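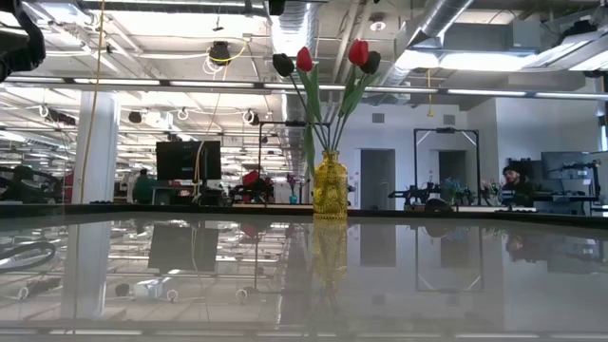

Making Cut Flowers Last (and a Few Other Things I Do With a Vase)

I love having flowers in the house and I hate paying for them twice, so over the years I've picked up some habits. My friend Sofia Cardoso worked in a flower shop for 6 years and taught me most of these!

Start with a clean vase

I mean really clean. If you wouldn't drink out of it, don't put tulips in it. For the cloudy ring at the bottom of a narrow one, drop in a spoonful of dry rice with warm water and a squirt of dish soap, cover the top with your palm and shake it like crazy. Rinse until the suds are gone.

A narrow neck is your friend

With only four tulips, a wide vase lets them flop all over the place. A narrow one holds the stems together at the bottom and lets the tops fan out, and you can get away with a really small bunch. I like mixing red with those nearly black ones, so dramatic on a gray table.

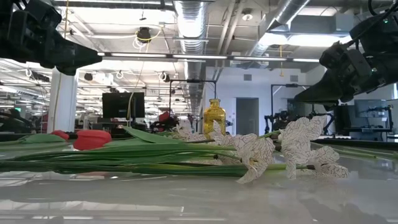

Trim before you arrange

Lay everything flat first so you can see what you've got. Take off any leaves that would sit under the water, then cut the stems at an angle with a sharp knife (my kitchen scissors just squash them). I trim again every 2 days, when I change the water.

Go easy on the water

Tulips don't need a full vase. A few inches of cold water is plenty, but check it in the morning because they're thirsty things.

Keep them away from the fruit bowl

Ripe bananas and apples give off a gas that ages flowers fast. I lost a gorgeous bunch that way in February and I'm still a little mad about it. Mine live on the hall table now, well away from the radiator.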